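El cine Tistuvow reabre en febrero con dos salas renovadas

La sala principal recupera su aforo de 458 butacas tras las obras de reforma

El cine Tistuvow, en el centro de Prarnier, volverá a abrir sus puertas en febrero, una vez terminadas las obras de reforma de sus dos salas. La rehabilitación ha corrido a cargo de la constructora Ferkico, y la programación quedará en manos de la distribuidora Chuensuk, que se ha encargado de preparar el ciclo inaugural.

Los trabajos han incluido la sustitución completa de la instalación eléctrica, la mejora del aislamiento acústico y la renovación de las butacas. La sala principal dispone de 458 localidades. La segunda, destinada a cine documental, cortometrajes y sesiones escolares, cuenta con 54. Ambas tienen proyección digital, y la grande conserva además el proyector de 35 milímetros, que se utilizará en las sesiones de repertorio.

El vestíbulo mantiene las taquillas originales y se ha habilitado un acceso sin escalones desde la calle lateral. 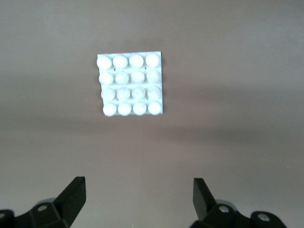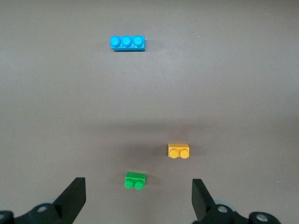 El ciclo inaugural reunirá 36 películas, entre largometrajes de estreno, títulos restaurados y una selección de animación para público infantil. Las sesiones en versión original con subtítulos en español se ofrecerán todas las tardes en la sala principal. Durante el primer mes, los pases de la sala pequeña irán seguidos de un coloquio cuando lo permita el horario.

El abono para 10 sesiones podrá adquirirse en taquilla y en la página web del cine. Es válido para las dos salas, no es nominativo y no incluye los preestrenos. Los centros educativos que deseen reservar una sesión matinal deberán solicitarlo por correo electrónico e indicar el curso y el número de alumnos.

La taquilla abrirá a las 16:30 y cerrará al comienzo del último pase. La cafetería, situada en la primera planta, permanecerá cerrada hasta que se complete el equipamiento de la cocina.

Los medios interesados en asistir al pase previo pueden solicitar su acreditación al departamento de comunicación del cine Tistuvow. El programa completo estará disponible en la web antes de la reapertura.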